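Color-Coded Key Tags: How to Sort Out Every Key You Own in One Evening

I love this project more than I should. It costs very little, it fits in an evening, and for months afterward you get a small jolt of pleasure every time you grab the right key on the first try. I did ours in July, when it was too hot to do anything that involved moving furniture, and I've since done my sister's house and the supply cupboard at my pottery studio in Cikville. Each one went faster than the last, so I'm finally writing the whole thing down.

What you'll need

Plastic key tags in at least four colors, the kind with a paper insert and a clear window
A few extra split rings (the ones that come with tags can be flimsy)
A fine-tip permanent marker and a pencil
A butter knife or a staple remover for opening rings
A small dish for mystery keys
A board with hooks, or a shallow drawer

Step 1: Get every key into one place

And I do mean every key! Kitchen drawer, coat pockets, glove compartment, the bottom of the gym bag, that mug on top of the fridge. Check the toolbox too. I found the key to our old mailbox in a box of picture hooks, and a bike lock key taped to the back of the warranty card for a bike we sold when we lived in Drasmont.

Leave the keys you carry every day on their ring for now. You'll come back to those at the end.

Step 2: Test them

Walk around the house with the pile and try everything. Front door, back door, garage, shed, windows, file cabinet, padlocks. When a key works, write what it opens on a scrap of paper and wrap the paper around the key with a rubber band. Go slowly with old locks, and never force one. If a key goes in but won't turn, try wiggling it out a hair before turning again. Copies are often cut a bit short or a bit rough, and that little wiggle has rescued two of mine.

Keys that open nothing go into the dish. Don't throw them out yet.

Step 3: Pick your colors

Keep it simple enough that a guest could follow it. My scheme goes by where the lock is, and I've been very happy with it:

Green for the house itself
Blue for outdoors (shed, gate, bike locks)
Red for anything that belongs to somebody else, like a neighbor's spare
Orange for work or studio

My friend Panya Ratanaporn does hers by person, one color for each member of the family, and in a house with teenagers I can see the appeal. Either way, write the scheme on an index card before you start tagging. You will want to change your mind halfway through, and the card keeps you on track.

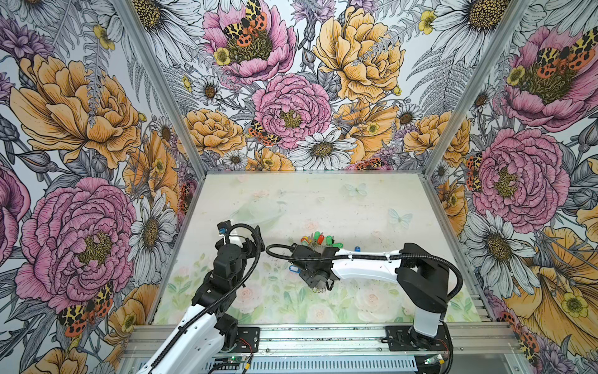 Deciding how many of each color to use is the part I got wrong the first time. I bought an even mix and ran out of green almost right away, while the orange ones sat there. House keys multiply! So set your tags out on a table before you write on any of them and see whether the mix suits your pile. Three greens, two blues, a red and an orange-red make a nice starter batch for a small apartment, though I'd want a few more greens for a place with a back door and a garage. Watch the orange-red shade, too. Sitting near a true red it can be mistaken for it in a dim hallway, so if you need both, give them very different jobs or put a big letter on the insert. Group the tags by color while you're at it, and you'll spot right away if one category has swallowed all the others.

Step 4: Write the inserts

Pencil first, marker second. The paper slips are tiny and my handwriting is not. Use short words: SHED, GATE, BACK, FILES. Let the ink dry completely before you slide the paper in, or it smears on the inside of the window and you'll be picking at it with a toothpick.

Please don't put your address on a tag, and don't write your full name either. If the key gets lost, you don't want it to come with directions. "BACK" means plenty to you and nothing to a stranger. For a neighbor's key I use a code word, usually the name of their pet.

Step 5: Get the rings on

My least favorite part, but there's a trick. Slide the tip of the butter knife between the coils of the ring and give it a quarter turn so the gap stays open. Hook the key on, pull the knife out, and walk the key around until it drops into the loop. A staple remover works even better on small rings, if you have the kind with pointed jaws. Save your fingernails!

Thin rings are fine for one light key. For anything heavy, or anything you'll carry in a pocket, swap in a thicker ring.

Step 6: Give them a home

We have a hook board inside the hall closet, out of sight from the front door. I grouped the hooks by color, left to right, with a little gap between groups. If you'd prefer a drawer, lay a strip of non-slip liner in the bottom so the tags don't all slide to the back. Small jewelry trays are great for this.

Hang the spares in the same spots every time. After a couple of weeks your hand goes to the right hook by itself, and it feels wonderful.

Step 7: Deal with the dish

Write the month on a slip of paper and drop it in with the mystery keys. If nothing has come up missing in six months, they can go. Many metal recyclers take old keys, so ask before you put them in the trash. My dish went from very full to a single odd brass key that I can't bring myself to part with.

Step 8: Your everyday ring

Now look at the keys you carry. Do you need all of them? I took off four and my bag is noticeably lighter. I don't tag the ones I use daily, but a bright tag on the ring as a whole makes it much easier to find at the bottom of a purse.

Keeping it going

Any new key gets a tag the same day it comes home. I keep the blank tags and the marker in a zip bag on the end hook, next to the index card. If a tag's window clouds over, pop the insert out and wipe the inside with a damp cotton swab, then let it dry before you put the paper back.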